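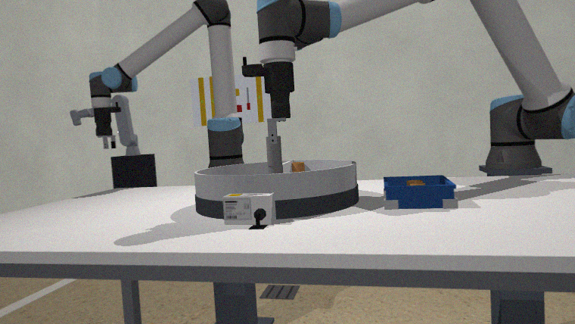

The Left Arm

Touran Talebi had the laptop open on the radiator in Room 302 because the desks were all being used for the bake sale. The fan in the laptop was loud. On the screen the near arm had its gripper down in the round container, and the far arm was doing what it had done all month, hanging in the air to the left.

"Is it stuck?" asked Marcus.

"It's paused."

"Which one's paused?"

"Both. I paused the whole thing."

He leaned in to look. Marcus had joined the Kavcombe robotics club in the fall expecting to build something with wheels. By January he had not touched a screwdriver. The Brostmont contest was run entirely in a simulator, and every school got the same table, the same two arms, and the same job. Small orange-brown blocks had to be taken out of the round container and put into the blue bin. You wrote the code, sent it in, and the judges ran it on blocks you had never seen laid out. Kavcombe had never placed.

"There's a block right there," Marcus said. "Right next to the finger."

"I know."

"So why doesn't it grab it?"

"It thinks the block is on the other side of the divider."

She let it run. The finger went down, closed on nothing, and came back up. Then the arm swung over the blue bin, opened its gripper politely, and returned for another try. The counter in the corner of her code window went up by one, because the counter believed the arm.

"It thinks it's doing great," said Marcus.

Touran wrote that down in the notebook. She had been writing down every failure since the first week, and the notebook was getting fat. Some entries were long. A lot of them said "divider."

Mrs. Tehrani came in with a tray of lemon bars and put it on the last free desk. She taught chemistry and had been given the robotics club when the physics teacher moved to Nillham. She did not write code and said so at the first meeting. She signed forms, unlocked the room, and asked questions.

"How many today?" she asked.

"Sixty-nine," Touran said. "Out of a hundred runs. But that's with the counter lying to me, so it could be less."

"Can you stop it lying?"

"Yes. I just don't want to see the number."

Mrs. Tehrani waited. Touran fixed the counter. It took a few minutes to have it look in the bin after each drop instead of trusting the gripper, and then the hundred runs had to be done over. Marcus ate a lemon bar and paid for it. Outside, somebody was dragging a trash can across the parking lot.

The new number was lower. She put it in the notebook without saying it out loud and drew a box around it.

The Trouble With Two

The rules said a team could use one arm or both. Most teams used one. Two arms over the same table could hit each other, and a collision ended the run. Last year's team from Nillham had used both, and in the final their arms had locked together at the elbows and stayed there until the clock ran out. People still had the video.

Touran had left the far arm parked since the start. She had set its position once and not opened that file again.

"What if it held the container?" Marcus said.

"It doesn't move. The container's fine."

"What if it looked, then? You said the problem is it doesn't know which side of the divider the block is on. So have the other one come over and poke around."

"Poke around."

"You know what I mean. It touches the divider. Then you know where the divider is."

She started to tell him why that wouldn't work and got partway through. The container was dropped on the table at a slightly different angle in every run. She had been guessing at the angle from the first picture the simulator gave her. If the far arm reached in from its own side and felt for the divider before the near arm ever moved, there would be nothing to guess.

"They'd crash," she said.

"Not if they take turns."

"It'd be slow."

"Are we graded on slow?"

She got out the rules and checked. There was a time limit for each run, and they were using less than half of it.

They stayed until the custodian wanted the floor. Touran typed and Marcus stood behind her with his hands up, being the two arms, left then right. He knocked over the stack of napkins for the bake sale. When his left hand was out over the desk his right had to be at his shoulder, and when she asked him to show her the moment they swapped, they both saw that the left one was leaving too late.

The first run crashed. So did the second. In the third the far arm came down short and bumped the little white box sitting in front of the container, and shoved it into the black stand.

"Is that a foul?" Marcus asked.

"Those are just there to be in the way. But yes."

She raised the path so the arm went over the top. In run 9 the far arm crossed the table, dipped, touched the divider, lifted, and went home. The near arm went straight to a block, closed, and came up holding it. It opened over the blue bin. Touran looked at the counter, and then looked in the bin herself, turning the view until she could see down into it.

"Leave it going," she said.

Room 302, After Six

She set up the hundred runs to go overnight on the classroom computer and taped a note over the power button. Mrs. Tehrani read the note, added PLEASE at the bottom in red marker, and locked up.

Touran's father was waiting in the car with the heater on. He asked how it went. She said they were using both arms now.

"I thought you said that was a bad idea."

"It was Marcus's idea."

"So is it bad?"

"I'll know in the morning."

He backed out past the trash cans. She had the notebook on her lap, and at the first red light she turned on the little lamp over the mirror and wrote down the path heights before she forgot them. Then she wrote Marcus's name next to the part about the divider, so it would be right when they had to fill in the form for Brostmont. Her father asked if she could turn the lamp off, he couldn't see. She turned it off and did the rest in the dark, one line running into the next.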